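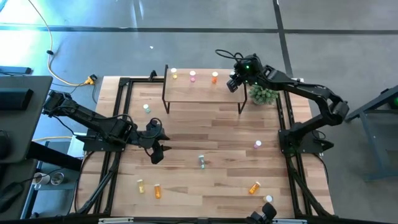
By Corinne Hadlow

TRASSTEAD — Pendier opened its workshop to the public for an afternoon in November, and 292 people signed up to see what the company calls its shelf-stocking system. What they saw was a pair of black robot arms, mounted on opposite sides of a wooden table, with small bottles lying around on the top and a low shelf at the back to put them on.

The task is easy to explain. Bottles on the table are meant to end up on the shelf, in a row. Some of them stand upright and some lie on their sides, and the colors differ, teal and orange among them. A bushy green plant sits right beside the shelf, which at least gives the right arm something to avoid.

Pendier says the arms learned the job from 1018 practice runs, each steered by a person. At the afternoon session I watched, one bottle took 84 seconds from first approach to release. A child near me asked if she could have a turn, and it was hard not to wonder how she would have done.

Speed is not the point yet, a company spokesperson told the group. The point is that the arms can cope with a bottle that has been knocked over or set down in a new spot. That would be worth something if it holds up. But visitors were not invited to move anything, and staff reset the table between runs. When someone asked how often the arms drop a bottle, the answer was that the company is "still gathering numbers."

The system goes by the name Cakeck, and Pendier hopes to sell it to pharmacies and small stores. The only customer mentioned was Ingvarsson, a local supply house that has agreed to a trial in its stockroom. Asked later, Ingvarsson confirmed the trial but said it had not set a start date and had not paid for anything.

There was also little said about price. A handout left by the door promised savings on labor without giving a cost for the arms, the setup or the repairs. It did not say who picks up the bottles that miss the shelf, either.

None of this means the thing can't work. The gripping I saw was careful, and an upright bottle gave the arms less trouble than I expected. The ones lying down took longer, and during one run an operator stopped the system and started over.

Pendier plans 4 more open afternoons before spring. Sign-up is free through the front office, and the company says a later session may let visitors place the bottles themselves.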